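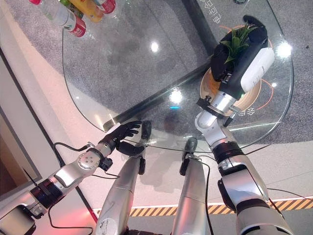 2 min read

I've had the Sero table kit at our robotics club since August, and I'm mostly a fan! Setup took one evening, and moving a potted plant makes a great first task.

Grip: very good. Janka Zeman (our best driver) has it picking up anything small and orange we can find. 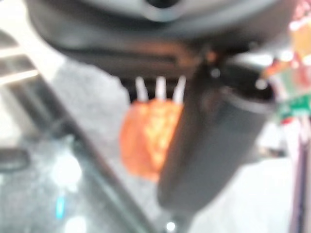
Wrist camera: so-so. Up close everything goes soft, and ceiling lights turn into big white blobs.

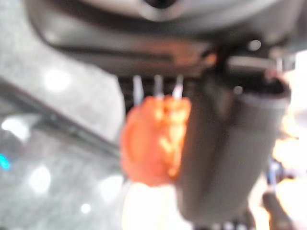

I'd still buy it again, but get the matte tabletop if you can stretch another $50.

Print | E-mail

Recent reviews
Gwynne servo tester
Umenell cable clips
Udness starter arm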